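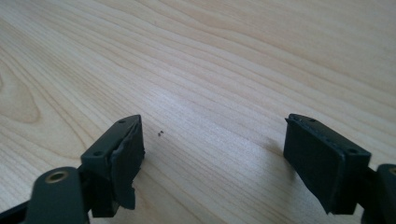
Airlines love a route map. The one Isero Air put out in August has 50 cities on it, joined by curved lines that all seem to end somewhere pleasant. Spread it on a table and the lines bend and ripple, much as the grain does across this pale wood, and they tell you nearly as much about your chances of getting home on time. A line on a route map means the airline sells a ticket between two points. It doesn't say how often the plane goes, what size it is, or whether the flight runs past the end of summer.

I spent part of the summer going through Isero's timetable against its map. The airline says it offers 164 nonstop routes. I found 115 that run every day. The rest are a mixed bag: weekend flights, flights that operate for five weeks and vanish, and one pair of cities with a single departure at 6:10 in the morning, twice a week. All of them get a line of the same thickness.

"A route is whatever marketing wants it to be," says Vivek Upadhyay, who planned schedules for a regional carrier before he moved into consulting. "You fly it once a week, it's on the map. And the airport is happy, so the airport puts it on its own map too."

The airports are very happy. Vutlow Regional has a banner in the check-in hall announcing service to nine new destinations. I asked how many of those could be reached in January. The press office sent me the banner text again, in a slightly larger font.

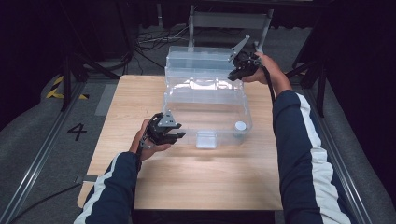
Then there is the punctuality claim. Isero calls itself the most reliable airline at Vutlow, and the small print says the ranking leaves out canceled flights. So a plane that leaves an hour late counts against the airline and a plane that never leaves doesn't count at all. I read that note three times. Upadhyay wasn't surprised. He has seen carriers scrub a late flight in the evening and put everyone on the first one out, with the morning flight going down as on time.

Plivis, the booking site that supplied the ranking, told me its method is "passenger-focused." It also sells Isero tickets.

None of this is against the rules, as far as I can tell. Still, if you're choosing a flight from Vutlow this winter, skip the map. Look up the actual flight number, see which days it operates, and check whether there is a later one the same day. On the Butt route there isn't. The last plane goes at 2:40 in the afternoon, and if it's canceled you are looking at a night in a motel or a long drive.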